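Home Shop Fabric care Spares Basket Contact

Parlow Fabric Comb and De-Matting Brush, set of 2

Back in stock Thu 19 March. Same handles as before, new pins on the brush.

What you get: one wide comb, one soft pin brush. Cotton pouch. No spray in the set, that's sold separate (see Malument, further down).

Made for long-pile stuff. Plush toys, faux fur throws, slipper linings, those shaggy cushion covers that go stringy after one wash. Not for knitwear, it will pull. Not for velvet either. We get asked about real sheepskin a lot - comb yes, brush no.

How to use it. Start at the tips, work back to the base. Short strokes. Hold the fabric flat with your other hand or you'll be tugging on the seams, and on older toys the seams go first. Bad mats, loosen with fingers before you go near them with the comb. Dry fabric only unless you are using the spray.

After washing: squeeze in a towel, don't wring. Air dry all the way, and that means the stuffing too, which takes longer then you think. Then comb. Then brush. A hairdryer on cool is fine, on hot it will frizz the fiber and there's no fixing that.

Specs
Comb: steel teeth, rounded ends, beech handle
Brush: 256 pins, rubber cushion, beech handle
Weight: light enough for a kid to use, with a grown up nearby
Guarantee: 3 years on the handles, pins not covered
Made for us by Nedelcu, who also do our lint rollers

Spare cushions for the brush are under Spares. They fit the old Parlow too. They do NOT fit the Skendumell pet brush, please check before you order, we had a whole run of returns in October over this.

Malument spray. Water based, no scent. Two pumps on a matted patch, wait a minute, comb through. Test it somewhere hidden first, dark colors especialy. Keep it off glass and plastic eyes, it leaves a film and you'll need a damp cloth to shift it.

Cleaning the tools: pull the loose fiber out of the pins with the comb, wipe the cushion, done. Don't soak the handles. Drop of oil once a year if they look dry.

Long pale fur shows every tangle.
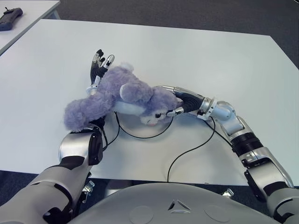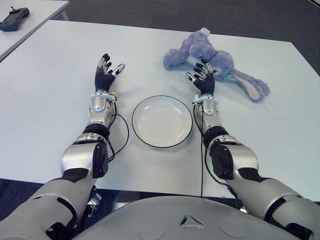
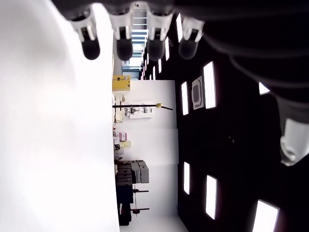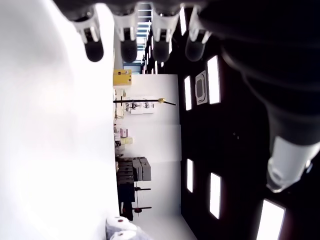
Shipping is 2 working days if you order before noon. Returns fine if the pouch is unopened. If you've got fur in the pins it's yours, sorry. Trade orders, email Griet De Haan at the shop address and say how many sets you want, she'll send the price list over. Gift wrap is off the menu till we find more paper.

Comments

mossylane: Used this on a faux fur throw the dog had been sleeping on. Took a whole evening but it's soft again. Brush is better than the comb for that.

Pat in the attic: does the old pouch fit the new brush? mine has a hole in it

Griet De Haan: Yes Pat, same size. Pouches are under Spares now.

terry_b: Handle came a bit rough on one side. Sanded it myself, took a minute. Otherwise good, the teeth don't snag.

Wilma K: Please bring back the small comb!! The wide one is no use around ears and paws, I'm having to use an old eyebrow comb.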